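# Gatico Planner, after a season of bin picking

I've been running Gatico on our arm since October, and I keep getting asked whether it's worth the money, so I'm writing it all down in one go. Short version: yes for planning, mostly yes for the tooling, and no for the perception add-on unless they've fixed it by the time you read this.

For anyone who hasn't run into it, Gatico is a motion planner with a scene editor bolted on. You give it your arm model, you draw in the stuff you don't want to hit, and it hands back trajectories. There's a Python side and a desktop app, and they talk to each other better than I'm used to. I came over from Flureck, where the desktop app and the library felt like they were written by two companies that had stopped speaking.

## Getting it going

Install took me an afternoon. The installer is fine, it was the license daemon that ate my time. It wants a fixed hostname, and the error you get when it doesn't have one is "resource unavailable," which could mean just about anything! Set the hostname first and you'll save yourself some grief.

Importing the arm went smoothly. The joint limits came across right, the meshes came across right, and the only thing I had to fix by hand was the tool frame, which was rotated a quarter turn. Check yours before you let anything move. I found mine in the simulator, thank goodness, when the fingers kept trying to come in sideways.

The first plan I asked for came back in well under a second and I figured it had failed quietly. It hadn't. I ran it at slow speed with my thumb over the stop button and it went exactly where the preview said it would.

## The planner

This is the part I love, so bear with me.

Bins are annoying to plan around. A bin is a box with one open side, the target is near the bottom, and the gripper has to fit between the walls going in and coming out. Flureck treated that like any other goal, and it would come up with these long looping routes that were legal and completely goofy. Gatico has something called a corridor goal. You mark the opening, you say which way is in, and it plans the approach and the retreat as straight pieces with the free motion in between. It's maybe a dozen lines of code. I threw out a whole file of my own waypoints the day I got it working.

I did a little comparison on my own setup (so take it for what it is). Same 33 pick poses in both planners, same arm, same obstacles. Flureck gave up on 9 of them. Gatico gave up on 2, and both of those were poses right in a corner where I'm not sure the wrist fits at all.

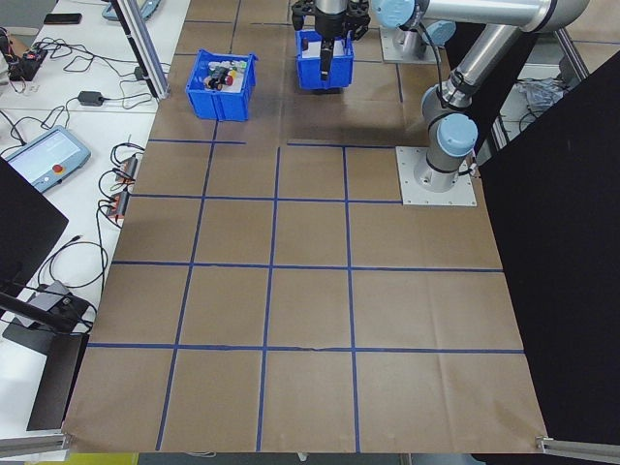
Scene editing is where Gatico earned its price for me. In Flureck every obstacle is a mesh or a text entry, and moving a bin over by a few inches meant editing numbers, reloading and squinting. Gatico lets you define a snap grid with your own cell size and then drop things onto it, so I matched mine to the blue tape on the brown paper, and now a bin on the table and a bin in the editor live in the same square. When something gets shifted I drag it over one cell and replan. It also has a nice "keep out" shape for mounting plates and posts, with a margin you can set per object – I keep a fat margin on anything made of metal and a thin one on plastic bins, which has worked out well.

One gripe: the grid has to be perfectly regular. My tape lines are not perfectly regular (I laid them by eye, it was late), and there's no way to nudge one line over. You either re-tape or live with a small error at the far side. I'm living with it.

## Replanning and the control side

Streaming to the controller is solid. You can run it in a mode where Gatico sends the full trajectory up front, or one where it feeds points as it goes and can change its mind partway. I mostly use the second one. Replans blend in without a jerk, and the log marks every spot where the path changed, which has been a huge help when I'm trying to figure out why a run took longer than the one before it.

What I don't like is the speed scaling. There's a slider in the app and a parameter in the library, and they multiply. So if you've got the slider at half and the parameter at half, you're crawling along at a quarter, wondering what broke. It's in the manual, sure, on a page I found after I'd already gone looking through my network settings. Please just show the combined number on screen.

Two arms in one scene is supported on the Pro license only. I tried the trial for it. It plans for both and keeps them out of each other's way, but planning time goes up a lot, and the preview got choppy on my machine. If both of your arms really share a workspace, you'll want it. If they can take turns, save your money.

## The perception add-on

Okay. So this costs extra, and I wanted to like it.

It finds bins well. Flat rims, clear edges, no trouble there. It's the contents that trip it up. With a jumble of small things in different colors it tends to merge neighbors into one lump and then offer you a grasp in the middle of the lump. White items are worse, I get big holes in the mask and the confidence score stays cheerfully high the whole time. I tried 6 different lighting presets, and one of them helped a bit, and I've since lost track of which one.

I ended up feeding it masks from Birkett, which I was already using on another job. The bridge between the two is a small plugin and it's decent. Grasp poses go straight into the corridor goal, and that's a really pleasant way to work. So the perception add-on sits there turned off, and I've let the subscription lapse.

## Odds and ends

- The plan viewer lets you scrub back and forth and shows the closest distance to any obstacle at each point. Best feature nobody advertises.
- Undo in the scene editor only goes back a few steps, and loading a file clears it.
- Export works for the common formats. Cell sizes from the snap grid don't get exported, only the final positions.
- Support answered me within a day both times I wrote. The second answer was a patched build, which I thought was pretty great.
- Dark mode makes the collision highlights almost impossible to see.

I bought mine through Galport, who bundle it with a year of updates. Direct from Gatico the updates are separate, so compare the two before you order.

Would I buy it again? The planner and editor, yes, same day. I'd skip the perception add-on, bring your own masks, and put whatever's left over toward a machine with a better graphics card. There's supposed to be a new release with uneven grid support in the works, and if that one lands I'll come back and update this page.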